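Let the Creek Have Its Edges Back

9/21/20

I have lived a short walk from Plaretstead Creek for 14 years now, long enough to have strong feelings about it, and I would like to use this space to make a plea for something that sounds lazy and probably is, a little. I'd like us to stop mowing down to the water.

If you have walked the lower path lately you know what I mean. The grass runs right to the lip of the bank, clipped short as a living room rug, and then there's a drop of bare dirt and the creek going by the color of coffee with milk. Every spring a bit more of that dirt goes with it. The big willow by the Koutsoukos Road bridge used to stand well back on solid ground, and now its roots hang out in the open air like an old coat's lining.

The town is thinking of hiring Ivetex to put in stone along 700 feet of the bank, and I understand the appeal. Stone looks like work got done. In a few spots, close to the bridge especially, I expect we do need it. But for most of that stretch I wish we would try the cheap thing first, and the cheap thing is to leave a strip alone, let the sedges and the dogwood come in, tuck some willow cuttings in the bare places, and wait a few years.

Over in Westska they did just that along their mill pond, and I will admit it was homely the first summer. I drove over in June to see it and thought, oh dear, they've let it go. Then I went back two years later and stood there for most of an hour – there were dragonflies on everything, and a heron who plainly considered me a nuisance.
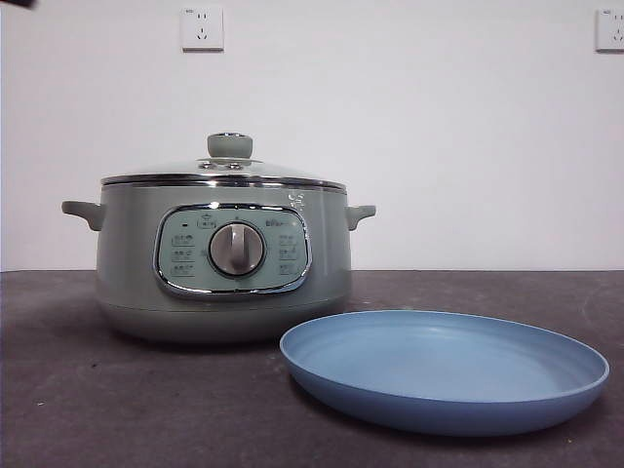
I know the objections, and I've made a few of them myself. People worry about ticks and about snakes, and some folks simply like to see the water from their porch, which I can't blame them for. So cut a few paths down to it! Keep the picnic lawn by the parking lot just as it is, and mow a neat border along the walkway so that it's clear somebody means for the rest to be tall. I am asking for a strip 9 feet wide, and I believe we could all still find the creek.

The petition at the library had 136 names on it when I stopped in, and there's plenty of room under mine. Go and walk the lower path before you sign, though, and bring boots, as the low spot past the second bench is a mess again.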